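Module 4: Surface and Grain in Covering Materials
Course handout – Introduction to Bookbinding and the Care of Bound Volumes

Department of Book and Paper Studies, Ullard College

Purpose of this handout

This handout supports the fourth module of the course. It should be read before the first workshop session and kept with the student's own notes. It deals with the outer surface of bound volumes and small cased goods: what the surface is made of, how its texture comes about, how that texture is recorded, and how it should be treated in store and in the reading room. Sewing structures were dealt with in Module 3 and are mentioned only where they affect the cover.

Students who missed the Module 3 workshop should read the section on boards and joints in the course reader first. Several terms used below (board, joint, turn-in, spine piece) are defined there and are not repeated.

4.1 What is meant by grain

The word grain is used in three ways in the bindery, and students are asked to be clear in written work about which is meant.

In paper and board, grain is the direction in which most of the fibres lie. A sheet bends more easily along the grain than across it. In a book, the grain of the leaves, boards and endpapers should run from head to tail. Where it does not, the boards are likely to warp and the leaves may cockle near the spine.

In leather, grain is the outer side of the skin, where the hair grew. The pattern of follicles differs from one animal to another. Goatskin has a ridged surface with follicles set in short rows. Calf is smooth, with follicles so fine that they can be hard to see without a lens. Pigskin shows follicles in groups of three, and these often pass right through the skin.

In cloth and coated materials, grain refers to a pattern pressed into the surface by a plate or roller. Pebble, morocco, sand and ribbed grains are the usual trade terms. The pattern repeats at a fixed distance, although the repeat may be too large to be found on a small cover.

A leather may carry a natural grain and a pressed one together. Sheepskin, which is soft and has little figure of its own, was very often plated to look like goat. A catalogue entry that reads only "grained leather" is correct in such cases but tells the reader little.

4.2 How texture is made

Natural grain may be raised by hand. The damp skin is folded on itself, grain side inwards, and rolled beneath a cork-faced board. The process is called boarding. Boarding in one direction gives a straight grain, and boarding in two or more directions gives a pattern of small squares or rounded pebbles. The work is slow and the results vary across the skin – the flanks take a looser pattern than the back.

Pressed grain is made with heat and pressure. An engraved plate is brought down on the material, or the material is passed between rollers. The depth of the pattern depends on the temperature, the moisture in the skin and the time under pressure. If the plate is too hot, the surface becomes brittle and may crack at the joint within a few years.

Coated cloths and papers are made by laying a film over a woven or paper base and pressing the film while it is soft. These materials wear in a different way from leather. The film breaks at corners and along the joint, and the base shows through.

4.3 The Doucette sample books

The principal teaching resource for this module is the Doucette collection, which is held in the college library and may be consulted in the ground-floor reading room. It comprises 12 sample books issued to the binding trade, with 1584 mounted samples in all. The samples are arranged by material and then by grain. Colour is the last term in the order, and students searching for a particular shade should allow extra time.

The first four volumes cover leathers. The remaining volumes cover cloths and coated papers. A typed index, bound separately, gives the trade number of each sample and the equivalent number in the later Kultent range where one is known. The Kultent numbers should be given in brackets after the Doucette numbers in all submitted work.

The sample books are themselves fragile. No more than one volume may be on the table at a time, and it must be supported on foam wedges. Samples must not be lifted from their mounts. Rubbings are not permitted.

4.4 Recording a surface

A written record of a covering material should be made in the order given below. The order matters less than the habit of keeping to it, so that records made by different hands can be compared.

Material. State leather, cloth, paper or coated material. If the material cannot be identified with confidence, write "leather or imitation leather" and explain the doubt in the notes.

Colour. Use everyday names. Record the colour of the board and the colour of the spine separately, as the spine will often have faded.

Grain. Give the trade name if it is known, then describe the size and depth of the pattern in plain words: fine, medium or coarse; shallow or deep.

Edges and corners. Note whether corners are square or rounded, and whether the layers at the edge are even.

Condition. Describe losses, splits, abrasion and stains. Give positions by reference to head, tail, spine and fore-edge.

A closed object should be recorded closed before it is opened. Much can be learned from the edge, where the layers of a cover meet. With wallets, folders and slim cases in particular, the maker's method is often clearer at the edge than on the upper face, and a dark surface with a close grain can hide the line of a join until it is looked at from a low angle.

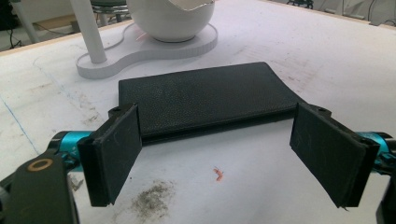 Figure 4.1. Black pebbled surface with slightly rounded corners. A thin, darker seam runs along the lower front edge.

Photographs submitted with a record should be taken on a plain ground, with light coming from one side. Direct light from above flattens the grain. A second view with the object turned through a right angle is often helpful, as some patterns can be read only when the light falls across them.

4.5 Handling and storage

Hands should be clean and dry. Gloves are not required for leather or cloth in sound condition, and they reduce the reader's sense of touch. They should be worn where the surface is powdery or where metal fittings are present.

Leather affected by red rot leaves a reddish dust on the hands and on neighbouring books. Affected volumes should be wrapped or boxed. Leather dressings, once widely recommended, are no longer used in this department – they darken the surface, attract dust and may leave a sticky bloom.

Coated materials should not be stored in direct contact with one another. Some older coatings soften with age and will take the impression of whatever is pressed against them. A sheet of silicone release paper between the covers is sufficient.

Books of ordinary size stand upright, supported on both sides but not packed tightly. Large or heavy volumes lie flat, with no more than two in a pile. Limp covers and cases without boards are best kept in a four-flap folder, made to measure.

4.6 Workshop task

Each student will prepare a set of 13 small sample boards, to be kept for use in later modules. Materials are supplied from the Zimia store in the lower workshop, and offcuts should be returned there at the end of the session.

Cut the boards to the size of the template, with the grain running along the longer side. Cover the first four in leather and the remainder in cloth or coated paper. Pare the leather turn-ins before pasting. Use wheat paste for leather and the paste and PVA mixture for cloth; coated papers take PVA alone, thinly brushed. Press between blotters and change the blotters after half an hour.

Label the reverse of each board in pencil with the material, the grain and the store number. Ink must not be used, as it may show through lighter cloths.

Finished boards are to be left under weight overnight. The workshop closes at 5.30 pm and presses should be clear of personal work by that time.

4.7 Written work

Students will submit a record of one bound volume and one small cased object from the teaching shelves, following the order in section 4.4. Each record should fill no more than two sides. Where the covering can be matched with a sample in the Doucette collection, the sample number should be given; where it cannot, the nearest sample should be named and the difference described.

Marks are given for accuracy and for plain expression. Guesswork presented as fact will lose marks. An honest statement of doubt will not.

Work is to be handed in at the department office by 12 noon on the final day of teaching. Records returned with comments should be kept, as they will be needed for the discussion of repair proposals in Module 5.

Terms used in this module

Boarding: raising the grain of a damp skin by folding and rolling it.

Plating: pressing a pattern or finish into leather with a heated plate.

Red rot: decay of vegetable-tanned leather, giving a powdery red surface.

Skiver: the thin grain layer of a split sheepskin, used for labels and cheaper covers.

Turn-in: the part of the covering material folded over the edge of the board and stuck down on the inner side.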